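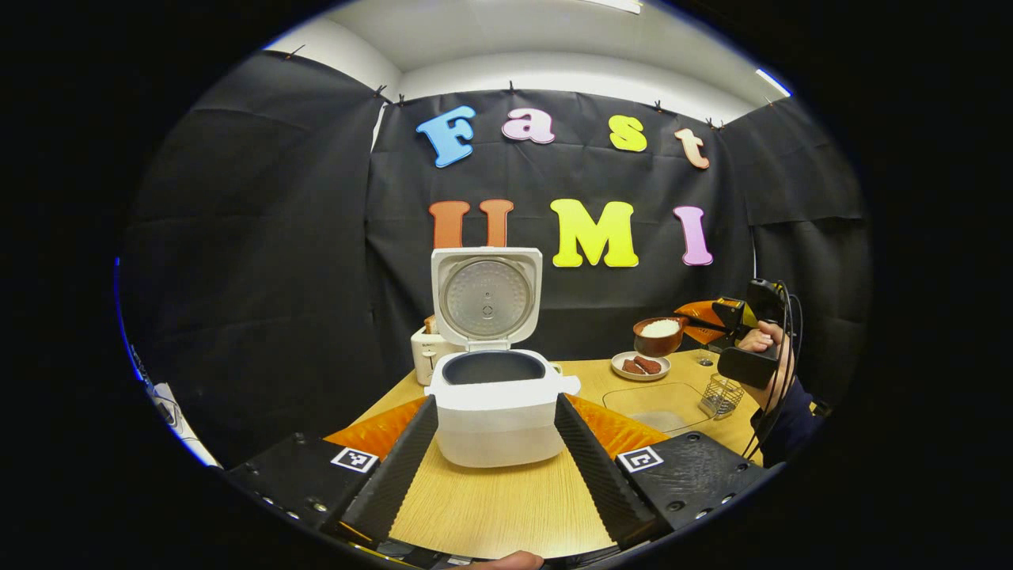 Enseñar a desayunar a una máquina

Llevo un rato con la pinza en la mano y ya he aprendido lo primero: no mires la comida, mira las puntas de los dedos. Me lo repite Benedikt Grabner, que dirige las sesiones de demostración de Fokard y que tiene una paciencia infinita conmigo (yo, que en mi casa quemo hasta el agua). Sobre la mesa hay una arrocera con la tapa levantada, un cuenco de arroz, una tostadora con su rebanada asomando y un platito con dos trozos de lo que yo diría que es carne. Un desayuno como otro cualquiera, vamos, solo que quien tiene que aprender a servirlo es un robot.

El encargo se llama Kallulham y la idea me la explicaron en dos minutos. En vez de escribir línea por línea lo que debe hacer el brazo, una persona coge una pinza de mano y hace la tarea ella misma. La pinza lleva una cámara, la cámara lo graba todo y con eso se entrena después al robot. Los cuadraditos blancos y negros que lleva pegados sirven, en nuestro montaje, para saber cuánto están abiertos los dedos. Y ya está. Bueno, ya está... luego hay que repetirlo. Y repetirlo. Y volver a repetirlo.

Noventa veces, por ejemplo, pasé yo la rodaja del plato a la bandeja. Las primeras ocho no valieron ninguna: iba demasiado deprisa, me tapaba yo misma la cámara con la muñeca y, en una, el arroz acabó donde no debía. Benedikt las borró sin decir ni pío – solo levantó una ceja – y me hizo empezar otra vez, más despacio, con el codo pegado al cuerpo.

Más despacio no quiere decir con dudas, ojo. Si te paras a medio camino a pensar, el robot aprende a pararse a medio camino. Si corriges el agarre tres veces, pues él también lo corregirá tres veces, el pobre. A mí esto me pareció fascinante y un poco humillante: todas mis manías, guardadas en un disco duro para que alguien las imite con precisión.

También probé el mando a distancia, que aquí llaman Sjöberg. Te sientas, agarras un brazo pequeñito y el grande te copia los gestos. Es divertidísimo durante un cuarto de hora, pero no notas lo que tocas, y coger algo blando así es como abrocharse la camisa con guantes de esquiar. Con la pinza de mano sí notas el peso, notas si la cosa resbala, y los gestos salen mucho más naturales. Además te la puedes llevar a cualquier cocina sin cargar con un robot, y para el equipo eso vale oro. 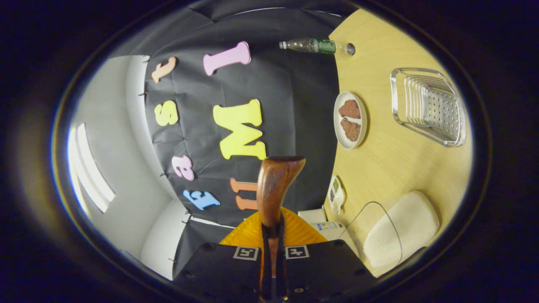

El plato, la bandeja con su rejilla y, al fondo, las letras de colores sobre la tela o el papel negro.

Entre tanda y tanda se cambian las cosas de sitio. El plato un palmo más allá, la botella tumbada, un paquetito donde antes no lo había. Yo lo tomaba por desorden hasta que Benedikt me contó que es a propósito: si todo está siempre igual, el robot se aprende el sitio y no la tarea, y en cuanto le mueves el plato se queda agarrando aire.

En total, Kallulham lleva 769 demostraciones buenas, entre las mías y las de los demás. En mayo las probarán en un brazo de verdad, en el taller de Grodoseck, y me han invitado a verlo. Ya he pedido que me dejen traer el pan.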